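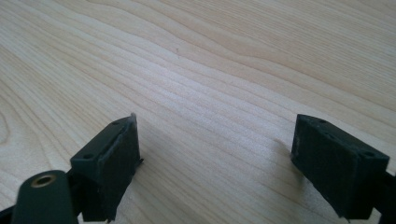
A pale wooden tabletop with fine, wavy grain.

Baumgart Hall to Open Fall Season With New Work by Ingeborg Albers

Sunday, September 15, 2019

DURSTEAD – Baumgart Hall has announced the program for its fall concert season, which will open with the first public performance of "Flarkitz," a song cycle for voice, viola and small electronic ensemble by the composer and singer Ingeborg Albers. The work was commissioned by the hall and will be given on two consecutive evenings, with the composer singing the principal part.

"Flarkitz" is the longest piece Ms. Albers has written for the concert stage. It consists of eight songs performed without a break, joined by short passages for viola alone. The texts are her own and draw on letters exchanged between two sisters living on opposite banks of a river. Sections of the cycle were heard by an invited audience at an open rehearsal in July, after which the composer revised the closing song and removed a spoken introduction.

The performances mark the return of Ms. Albers to Durstead, where she studied voice before forming the group Grallon. The group will appear with her in its present lineup of viola, double bass, keyboards and percussion. Grallon has released two albums, the second of which was recorded on the Baumgart Hall stage over a week when the building was closed to the public. Material from both records will make up the first half of each evening. The new cycle will follow the intermission.

Kerstin Ackermann, artistic director of Baumgart Hall, said the commission had been under discussion for several years.

"Ms. Albers first spoke to us about a longer work when Grallon was recording in the building," Ms. Ackermann said. "She wanted to write for this room in particular and for the way a quiet voice carries to the back of the balcony. We are pleased that our audience will be the first to hear the finished piece, and we are grateful to the donors whose support made it possible."

The main auditorium has 1,526 seats. For the opening concerts the rear balcony will be in use, and a small part of the ensemble will be placed there during the fourth and fifth songs. Patrons who hold seats in the last row of the balcony will be contacted by the box office if their places are affected.

Amplification will be kept to a low level throughout the second half. The hall asks that all telephones be switched off before the cycle begins. Latecomers will be admitted during the first half at suitable pauses between songs. Because "Flarkitz" is performed without interruption, there will be no admission to the auditorium once it has started, and patrons who leave during the work will be able to follow the remainder on the speakers in the lobby.

Ms. Albers said that she had written the viola part before any of the vocal lines.

"I had the interludes for a long time and could not decide what they were leading to," she said. "When I came across the idea of the letters, the songs were finished fairly quickly. The last one gave me trouble. What people heard this summer has changed a good deal, and I think it is now the simplest song of the set."

A conversation between Ms. Albers and Ms. Ackermann will be held in the recital room before the first performance. It is open to ticket holders for either evening, subject to space. Printed texts of the songs will be available at the auditorium doors, and a large-print edition may be requested from any usher.

The remainder of the fall season includes chamber music, a series of Sunday afternoon song recitals and a program of film scores performed by the Durstead Youth Orchestra. The hall will again present its late-evening series in the recital room, with an emphasis on solo performers working with acoustic instruments and tape. Several of those concerts will be led by members of Grallon, including an evening of unaccompanied music for double bass. The annual community singing day will return at the end of the season and requires no previous experience and no advance registration.

Changes have also been made to the subscription plan. Subscribers may now exchange tickets up to the day before a performance without a fee, and subscriptions may be divided between two account holders at the same address. Student tickets will continue to be offered for all events in the main auditorium at the price charged last season. Proof of enrollment must be shown when the tickets are collected.

Tickets for the opening concerts are available to subscribers now and will be offered to the general public once the subscriber booking period has closed. They may be bought in person at the box office on the ground floor, by telephone or through the Baumgart Hall website. Orders placed by mail will be filled in the order in which they are received. The hall does not accept returns for resale on the night of a performance, but tickets may be donated back at any time before the doors open.

Patrons with limited mobility are advised that the east entrance will be closed for paving work at the beginning of the season. Step-free access will be provided through the main doors, with an attendant on duty from one hour before each event. Spaces for wheelchair users and their companions should be reserved through the box office, which can also provide information on hearing assistance and reserved parking.

Both performances of "Flarkitz" will be recorded for the hall's archive. No decision has been made on a commercial release. Grallon is expected to perform the cycle in other cities next year, and dates will be announced by the group.

The complete season brochure may be picked up in the lobby during box office hours or sent by mail on request.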